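## Costume Changes and Shot Length in Two Film Comedies

### Method

We logged every shot in two feature comedies, *Fatness* and *Konwood*, both set in the fashion trade. The combined total was 3387 shots. Each shot was entered in a spreadsheet with its start time, length, scene number and the outfit code of the lead character. A costume change was counted only if the main garment differed from the previous scene. Hats, bags and jewelry were ignored.

Dressing-room montages caused most of the coding trouble. In *Konwood* one montage shows 20 outfits, several for less than a second. We kept these in a separate sheet so they would not pull down the average for normal scenes.

### Results

Shots that introduce a new outfit ran longer than the shots next to them in both films. The difference was larger in *Fatness*, where the lead usually enters through a door and the camera holds on the full figure. *Konwood* cuts to shoes or a collar first, so the same information is spread over more shots. Dialogue scenes showed no clear pattern.

### Printed clothing

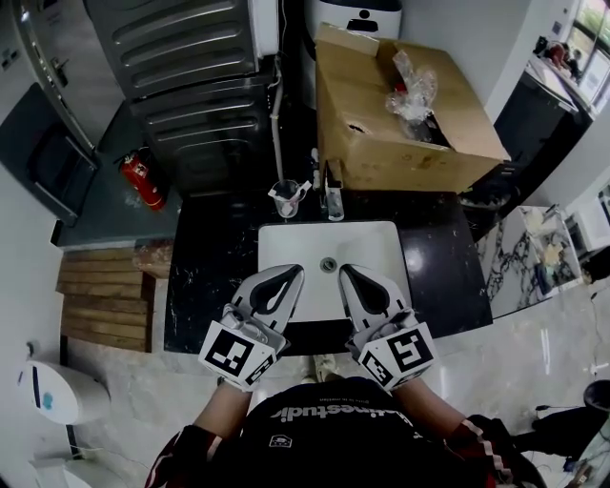 Printed words on costumes were coded separately from cut and color. A word counted as legible if a viewer could read it without pausing, whatever its orientation. Large print passes easily: "ultimestudio" in white across the chest of a black T-shirt can be read even upside down, and it would be coded "legible, inverted." Smaller lines of text were given their own row. The code for partly hidden words was added late, after the *Fatness* sheet was finished, and the first reel still has to be checked against it.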